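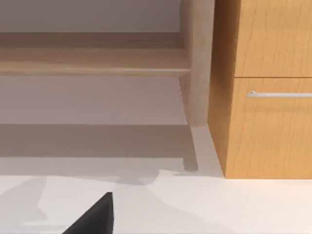
Petronella Oosthuizen told me on my last thread to stop paying for things I hadn't broken, and then the thread got locked before she could say how. So I'm trying again with a fresh post and a proper title.

Furnished apartment, moved out, landlord is keeping part of the deposit for "general wear to furnishings"

Posted by Blažena Tichý, 7th October

I rented a furnished one-bedroom in Jundidside for 12 months through Le Roux, the property management outfit with the office over the bank in Reltham. I moved out in September. I cleaned like a person with something to hide. I did the inside of the oven. I did the top of the refrigerator, where I had never been before and where, judging by the evidence, no previous tenant had either.

The statement came last week. They are keeping $55 for cleaning "to company standard" and another 20 percent of the whole deposit for "general wear to furnishings." No list of which furnishings. When I called to ask, the man said it was "across the board," and when I asked which board, he put me on hold.

What I have: the lease, my own move-in photos (not great, mostly corners, the bottoms of things and one very nice one of my thumb), and a move-in checklist I signed in the lobby before I'd been upstairs. Yes, I know. The checklist says "good" next to everything, including a balcony the apartment does not have.

The furniture was all a bit tired when I got there. I sat on it, ate at it and slept on it, which I'd understood to be the idea.

Can they do this? Is it worth fighting, or do I write it off as the price of never hearing their hold music again?

Petronella Oosthuizen

Fight it. It's mostly letter writing and you can already write.

The phrase you want is "normal wear and tear." In most states a landlord can charge you for damage but can't charge you for the ordinary results of somebody living there. A couch cushion that's flatter than it was is wear. A couch cushion with an iron-shaped hole is damage. "General wear to furnishings" is them putting the thing they're usually not allowed to charge for right there in writing, and I would frame it.

Look up your state's deposit law before you do anything else. Search the name of your state plus "security deposit statute," and read the law itself, or the attorney general's page if there is one. You're looking for how many days they had to send the statement, whether it has to be itemized, and what happens if it isn't. Some states make them pay a penalty on top. Some don't, and I don't know where you are, so don't quote me at them.

Then write a letter. A phone call leaves you with nothing except the music. Keep it to one page: address, dates of the lease, amount of the deposit, amount withheld. Ask for an itemized list with the age of each piece and what they say is wrong with it. Age matters. Even when there's real damage, they generally can't bill you for a new dresser to replace one that came over on the Mayflower. Give them a deadline, say you'll file in small claims if it passes, and send it certified. Keep a copy of everything.

Send copies of the photos too, even the bad ones. Photos with a date on them beat "across the board." Leave out the thumb.

And the balcony is a gift. A checklist that gives a good grade to a balcony that doesn't exist was not filled out by anyone looking at the apartment. Put that in the second paragraph, politely.

The cleaning fee is a different fight. Check whether the lease mentions one. If it's a flat fee you agreed to, it may stand, depending on the state. I'd still ask for the invoice.

drivby

landlords always do this lol. just dont pay your last month next time

Blažena Tichý

I've moved in with my sister, so there's no next time unless she starts charging a deposit, and I wouldn't put it past her. Also I'd rather not get sued. But thank you.

Petronella, the lease says "tenant shall return the unit in broom-clean condition." Nothing about company standard. I own a broom. I used it.

Petronella Oosthuizen

Then quote that line back to them word for word and ask for the cleaning money too. Don't skip the statute part. Post what they say.

tallpaul

Had the same management company at a different building. Wrote the letter, got 2 calls from them asking me to "settle this informally," didn't, and a check showed up for most of it. They never explained the rest. I cashed it and kept the envelope, mainly out of spite.

Check your old lease for a forwarding address clause. Mine wanted it in writing, and they tried to use that against me. If you only told them your new address over the phone, put it in the letter.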